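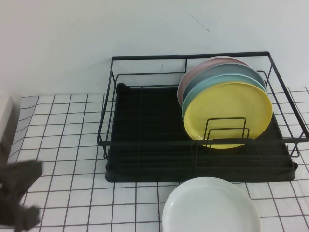
Cleaning and resealing grout on a tiled counter — what works?

Posted in Kitchens and Baths

amoradi_n
Moved into a 1980s house in Durnley in September. The kitchen counter is small white ceramic tile, all of it. The tile is in good shape. The grout is the problem. Near the stove it has gone brownish and there are two spots by the sink where it feels sandy when I run a fingernail along it. I have tried baking soda paste and a stiff brush. It got a little better and then went back to how it was within a week.

I don't want to replace the counter. We got a quote for quartz and it was more than the car is worth. Questions:

1. Do I need to regrout, or can I clean and seal?
2. If I seal, does it matter what kind?
3. Does anyone use the grout paint that comes in a bottle with a brush tip?

Nasrin Moradi

tilesetter_dm
Sandy grout by the sink means it is breaking down. Sealer won't fix that. Dig those two spots out with a hand grout saw to at least half the depth of the tile, vacuum, and refill. The rest you can probably clean and seal.

For cleaning, use an alkaline cleaner. Kitchen grout is mostly grease and baking soda doesn't do much to grease. Mix it per the label, let it sit ten minutes, scrub, wipe it up, and rinse twice. Most people rinse once and the residue grabs dirt again. That may be why yours went back so fast.

Skip vinegar. It etches cement grout.

Dario

lfairclough
I have used vinegar on mine for 23 years and the grout is still there.

tilesetter_dm
Some grout is denser and takes it better, and if you dilute it a lot you can get away with it for a long time. I still wouldn't tell a new owner to start.

marjan.n
I have the same kind of counter and did the whole thing last year. 31 feet of grout line was bad enough to dig out, which took me two weekends with a hand saw. An oscillating tool would be faster but I was afraid of chipping the tile, and replacement tile in that size is hard to match. Even white isn't all one white.

Things I would do differently: tape the wall edge first. Change the water more often. And use caulk, not grout, in the joint where the counter meets the wall. I grouted it and it cracked by winter. 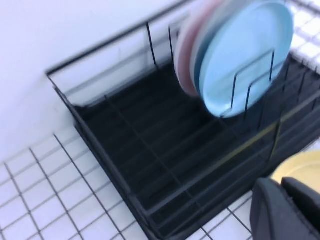 Marjan Najafi

The dish rack lives on the tile all the time, so that was the part I worried about. I used a penetrating sealer, two coats an hour apart, and kept everything off for a full day. If water sits and darkens the grout, it's time for another coat. I check near the sink every few months. The stove side has gone a year without needing it.

On the paint question: I tried it on a test patch and it peeled. I may not have gotten the grease off first.

amoradi_n
Thanks, that helps a lot. Is caulk for the wall joint supposed to match the grout? Mine is gray and the hardware store only had white and almond.

marjan.n
Grout makers sell sanded caulk in the same colors as their grout. You may have to order it. Plain white will look like a stripe if your grout is dark.

asabe_u
I'll disagree with the penetrating sealer. Regrout the bad parts with epoxy and you never have to seal those parts. I did a whole counter in epoxy and spilled turmeric on it more than once. Wiped off.

tilesetter_dm
Epoxy is good on a new counter. Patching it into old cement grout is a different matter — it won't match in color or sheen, and it sets fast. If she leaves haze on glossy tile she will be scraping it for a week.

asabe_u
Work in small sections and wipe as you go. I had no experience and it came out fine. The color difference is real, I'll give you that. I did the whole thing so it wasn't an issue for me.

lfairclough
What does the epoxy cost these days? Last time I looked it was silly.

asabe_u
I paid 106 dollars for the kit and had some left over. It was a small kitchen.

lfairclough
Vinegar is three dollars.

amoradi_n
Update, 20 June 2025. I went with Dario's plan. Dug out the two spots by the sink and found a third behind the faucet. Used the alkaline cleaner and rinsed twice. The water from the first rinse was the color of tea. The grout near the stove is a light gray, which I did not know. The patches are darker than the rest but the bag says they lighten as they cure, so I am waiting before I seal.

Still have to do the caulk along the wall. I ordered a tube in gray.

tilesetter_dm
Good. Give the patches three days at least before sealer. Longer if it's humid. Pull all the old grout out of the wall joint before you caulk or it won't stick.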